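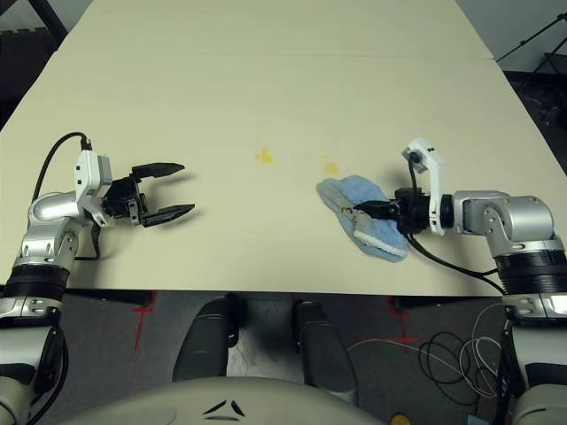

Home | Forums | Builds | Classifieds | Log in

Two-arm table wiper in a shared shop, cloth keeps bunching

18 replies | 4 shares

munar_bench
Posting this in Builds since the mods moved my last one. We have a two-arm robot in the shared shop and I'm trying to get it to wipe down a table. Yellow stains on a cream top, light blue cloth, parallel grippers on both arms. Right arm has the cloth, left arm is free for now.

Problem is the cloth. I grab it in the middle and press down, and after a few strokes it's a wad. Contact patch gets small and the stroke goes around the stain. I've tried slower strokes and it made no difference that I could see. Grip force is at the low end already.

flirkgate
What are you pressing with, position or force? If it's position only, any error in table height goes straight into the cloth.

munar_bench
Position, with a fixed offset below the table height. I measured the table at 4 points and took the average.

flirkgate
There's your problem. Two panels butted together are never the same height. Fit each panel on its own.

oldsolder
I don't agree. Table height is a small part of it. A cloth held in the middle by two fingers is going to bunch no matter what the arm does. Fold it into a pad first, then pick it up by the thick part.

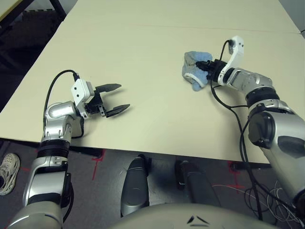

munar_bench
Folding is a whole separate job, and I'd like to avoid it if I can. The left gripper is open and doing nothing through the whole wipe, so my other thought was to have it hold one corner and keep the cloth stretched.

oldsolder
Then you have two arms tied together by a rag and both have to move in step. I did that on my Birkon build and dropped it. Fold the cloth by hand to start with. Get the wiping right, then automate the fold.

tape_and_zipties
Off topic but get those cables up off the floor. I lost an afternoon to a connector that got stepped on.

munar_bench
Fair. It's on the list.

flirkgate
I still say fit the panels first. It's 5 minutes of work and you'll need it for the pad too.

munar_bench
Did both tonight. Separate height for each panel, and I folded the cloth by hand. Panels were off by about 2 mm. It holds its shape for longer now but still creeps toward the fingers on the pull stroke.

oldsolder
Lift on the pull. Only wipe on the push.

flirkgate
Or turn the wrist and drag it sideways. Lifting doubles your cycle time.

munar_bench
Will try the lift first, it's one line to change.

Contact | Forum rules | Back to top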